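Textbooks > Household Practice > Unit 9

Print | E-mail

Chapter 9
Keeping the Shared Counter

In 1870 most households kept dry goods in a closed pantry. Today packaged food often stands in plain view, and the counter has become a place of storage as well as work. This chapter considers how such a surface is kept in order.

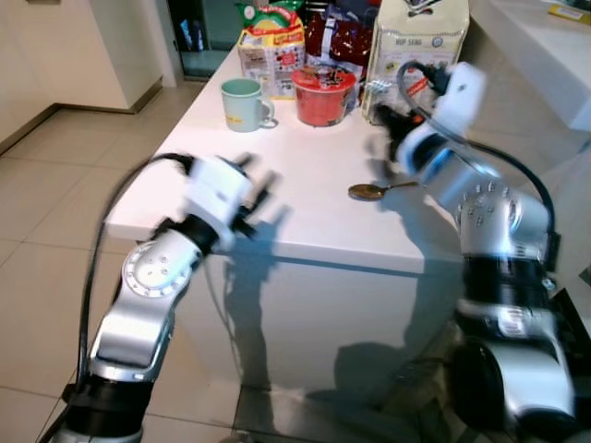
Rivera and Rathore divide counter goods into two groups: items in daily use, such as a mug, and items held for later, such as instant noodles and bagged snacks. Each group requires its own place. Tall packages belong at the back, and the front is left free for preparing food.

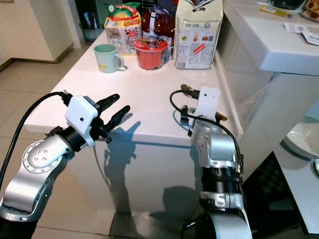 Students will plan a counter for a household of their choice and list up to 50 items by frequency of use. Terms used in the plan are defined in Section 9.1.

Contact | Copyright Navarro | Back to top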